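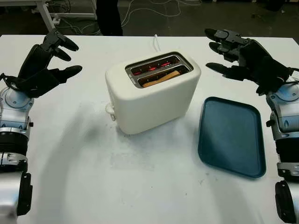 Does toasting one slice in a two-slot toaster use half the power? On most basic models it uses the same power as two, as both slots are wired to one switch and heat together whenever the lever is down.

I had assumed otherwise for years, so I put the kitchen toaster on a Zundard plug meter and wrote down what it drew. With two slices it settled at 1267 watts. With one slice it settled at 1267 watts. The empty slot glows just as orange as the full one, and all of that heat goes into the room.

The more useful difference is in the browning. A single slice has a hot, open cavity next to it, and on my unit the side facing that cavity comes out darker. Dial setting 2 gives an even pale gold with both slots loaded. The same setting with one slice gives one gold face and one closer to tan. Turning the slice around halfway fixes it, at the cost of lifting the lever and restarting the timer, which then has to be cut short by hand. 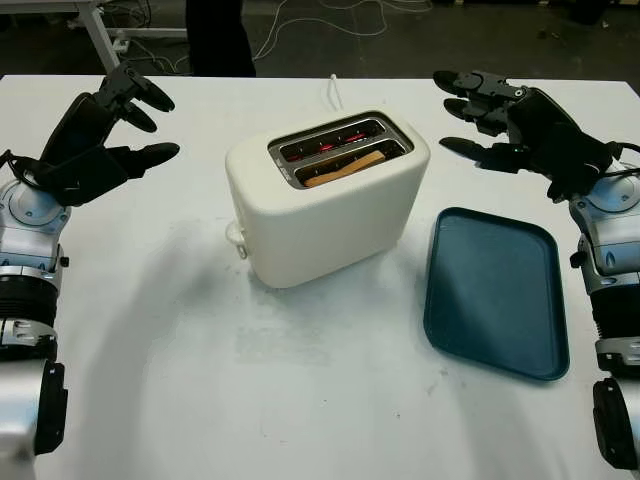 Holger Åberg wrote in under the March post that the timer matters more than the slots: his Carnum runs 40 seconds shorter on the second round at the same setting, and he puts that down to a thermostat that is already warm. I have not measured this on mine. It would explain why the first slice of the morning is always the palest.

Remaining items. The tray now sits to the right of the toaster, lever on the left, so toast moves in one direction and the crumbs stay off the counter. The cord goes out the back, clear of the slots. The crumb drawer gets emptied on Sundays. Bread from the freezer needs one full step more on the dial, and I still toast it one slice at a time.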